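Gulero Waxed Market Bag, Long Model

Gulero bags home / Market and garden / Long Model

We've been carrying waxed bags to the farm stand for years, and the Long Model is the one we keep reaching for! It started out as a bread bag (Zodwa Mkhize drew the first pattern to fit a full-length loaf, which explains the proportions) and then everyone in the workshop started putting leeks, rhubarb and flowers in it, and that was that.

The cloth is a tightly woven cotton that we wax ourselves in small batches. It comes off the table fairly stiff and a bit sticky, and after a few weeks of use it loosens up and takes on creases wherever you tend to grab it. No two end up alike. If you like your things crisp and new-looking you may want our unwaxed Petridis tote instead, but we love the way these age.

What's new in this version

The side seams are now folded twice and stitched down flat. Ehsan Orakzai pushed for this after seeing too many crumbs and bits of onion skin stuck in the old seam, and he was right, it shakes out clean over the sink. The base is wider, too. You can set a squash in it and the bag will stay put on a car seat, at least at the speeds we drive.

The top is left plain. We tried a zipper, we tried a snap, and both got in the way at the stand when you have coins in one hand and a cabbage in the other. Roll it down twice and it holds.

Details

Cloth: waxed cotton, 10 oz
Thread: bonded polyester
Closure: roll top
Weight empty: 207 grams
Colors: Field Tan, Varomov Green (back in November)
Item number: 888
Made in our Grarnance workshop

Good uses we've heard about

Bread, obviously. Greens keep nicely in it if you roll them in a damp towel first. One customer stores seed potatoes in hers over the winter and another takes his fishing, though he didn't say which part of fishing. It also makes a fine wrap for a bottle and a wedge of cheese, and it folds small enough to live in a coat pocket.

For soft fruit, lay the bag down on the counter and open it wide so you can lift things out one by one. Digging around in an upright bag is how peaches get bruised.
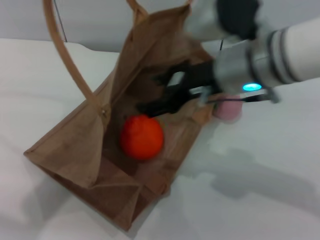

Bag laid flat and opened up, with one round red-orange piece inside.

Care

Wipe with a cool, damp cloth. Please don't put it in the washing machine, the wax will come off on everything else in there and you'll be finding it for a month. Stubborn spots come up with a soft brush and a little bar soap. Hang it open to dry, away from the radiator.

Rewaxing is easy and kind of fun! Once the cloth starts to look dusty along the folds, rub it with a wax bar, go over it with a hair dryer on low and let it sit overnight. A bar is enough for 2 bags. We sell them, but any plain fabric wax will do the job.

Repairs

Stitching is covered for as long as you own the bag. Send it back clean and dry with a note saying where it hurts, and Ehsan will fix it and mail it home. Holes in the cloth we can usually patch, for the price of the material.

See also: Petridis unwaxed tote, wax bars, bread knife roll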